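Wrote most of this on the train, so forgive the state of it. 8 October 2019, somewhere past Bakunby.

The draft bench rules from the Haddadin working group came round again in July. 17 pages. I have read them twice and I still can't find the one sentence I want — who is allowed to stand where when two arms share a table.

Plenty on paperwork. Plenty on fencing for big cells, the sort with a gate and a lock. Almost nothing for small arms on a shared bench, one reaching for a plate while the other has something else going on beside it. And that's where most of the new people start now. Students, temps, me on a bad morning.

My view, for what it's worth: tape should mean something. If you mark a grid on a table, write down which squares belong to which arm and which are shared. Put it on one sheet. Pin it up. Change it when the job changes. 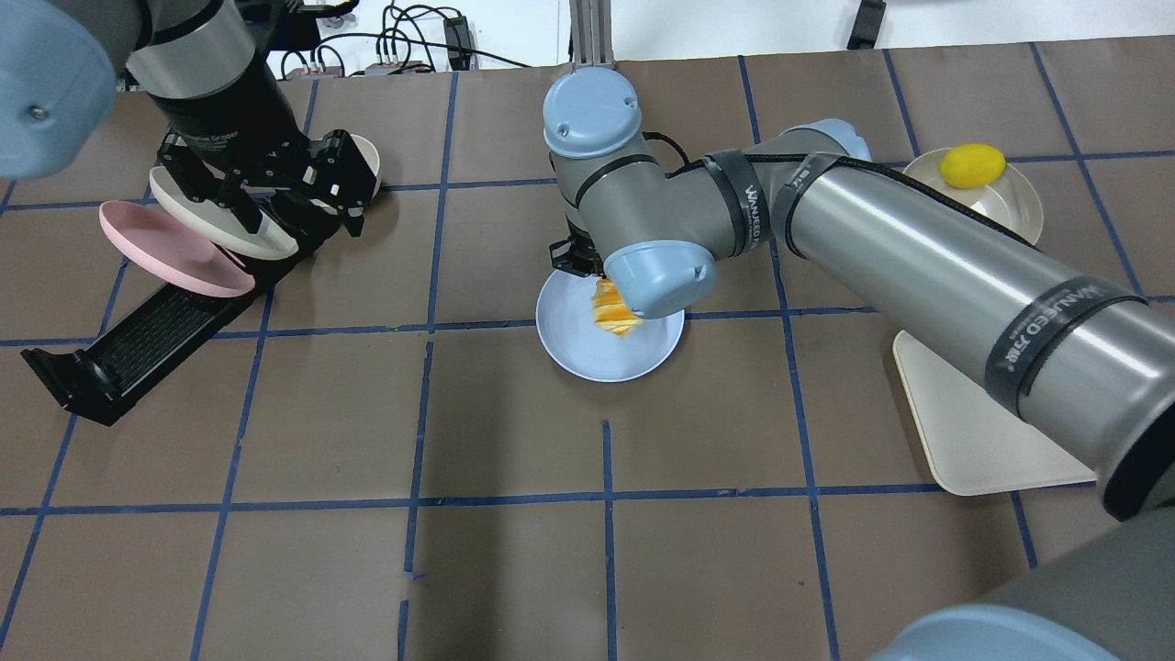 Rajkumari Jaiswal wrote back to an earlier version of this saying I've got it the wrong way round. Zones on a table go stale in a week, she says, and people trust them long after they should have stopped. Better to cap the speed of both arms whenever they're both live, and leave the layout alone.

Fair. I half agree. Slow is good, slow forgives a lot. But a speed cap doesn't tell you where to put your hands, and it doesn't tell the next shift what the last one had in mind. I'd have both. The draft has niether.

Second gripe, stop buttons. The draft says "within easy reach", full stop. Reach of who? Sitting or standing? If each arm has its own pendant then say plainly whether one button stops one arm or the lot, and write it on the thing in big letters. Clodagh Cullinane put this to the group at Brukasden and was told it was a training matter. It isn't. In a fright you hit the nearest red thing and you shouldn't have to remember a slide. 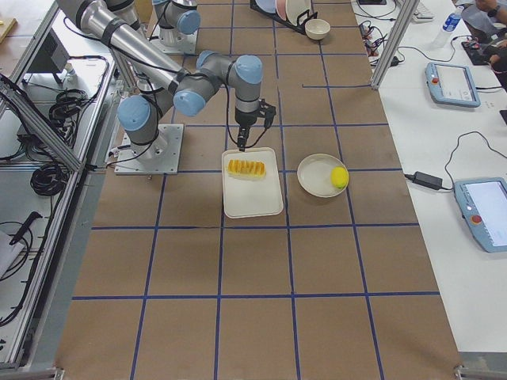
*Two arms at one bench, pendants on the side table.*

Third, cables. One line in the whole draft, on page 9, and it's about trip hazards on the floor. Nothing on leads lying on the benchtop, nothing on who checks them or how often. Once a shift would do. Takes a minute.

I know the answer coming back. Small arms, toy food, soft loads, what's the fuss. The fuss is habits. People learn on the small bench and carry it over to the big one, and the people writing rules for the big one assume somebody already taught them teh basics.

Comments on the draft are still open. Send them one — short, and name the page.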